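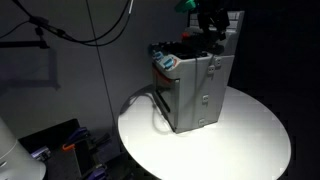 A gripper over an open container on the bench table, with clamps racked at left.

Most small labs that buy their first manipulation cell budget for the arm and then find the remaining money is short. The team behind the Cuesta cell had already been through that once. For its second purchase, approved in October, it began with the line items that had been missing from the first spreadsheet: lighting, cabling, fixtures, spares and objects to handle.

The plan has 181 lines. The arm and its controller take up two of them. Grippers account for 13, counting finger pads, mounting hardware and the adapter plates that let one tool replace another without a new calibration. The rest is furniture, light, power, clamps and consumables, entered at prices that look trivial one by one.

Lighting got its own section. A spotlight over a white table gives high contrast at low cost, but it also throws hard shadows from anything that moves beneath it, and a bright surface can wash out in a wrist view. The plan therefore prices a dimmable fixture and a matte table covering as separate options, with a test period before either is ordered in quantity. Buying both at once would hide which one did the work.

Cable management was costed by the meter, with a third added for slack. The first cell was built with leads cut to fit, and every change in camera position meant new ones. Strain relief, boom mounts and spare connectors now sit on the same order as the arm, so that they arrive with it.

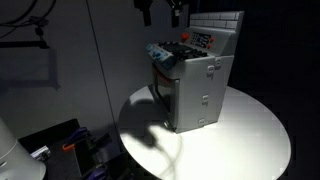
Bridik would put the objects ahead of all that. Toys are the cheapest thing in the room and the first to run out, he argues, and a plan that allows one of each will stop the day a knob comes off. His advice is to buy in pairs from the same batch, keep the second one sealed, and write down the part number before the packaging is thrown out.

The Cuesta plan follows that advice in part. Molded plastic playsets are bought in pairs where the supplier can confirm the same tooling – clips and latches vary more between production runs than the catalogs suggest. Where no match can be confirmed, the line carries a single unit and a note to replace the whole task when it wears out.

Two suppliers quoted for the gripper package. Tomton came in lower on hardware but charged for each firmware update after the first year. Canilen quoted 309 dollars more per unit, with updates and one set of replacement fingers included. Over a three-year term the second offer was cheaper, provided the fingers wore at the rate seen on the first cell. If they lasted twice as long, the order reversed.
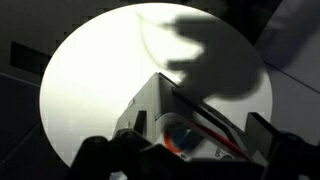 That sensitivity is the reason the plan now has a wear log. Each set of fingers gets an entry when it is fitted and another when it comes off, with hours in between taken from the controller. The log costs nothing but a few minutes a week, and it will settle the next quote with measured numbers.

Installation and downtime were the hardest to price. The supplier's estimate covers bolting down, power-up and a basic motion check. It leaves out camera alignment, fixture trials and the repeat of both after the first tool change. The plan carries these as staff hours against the equipment budget, a choice the finance office questioned and then accepted. The revised total went in on 3rd February, with the dimmable fixture still listed as optional.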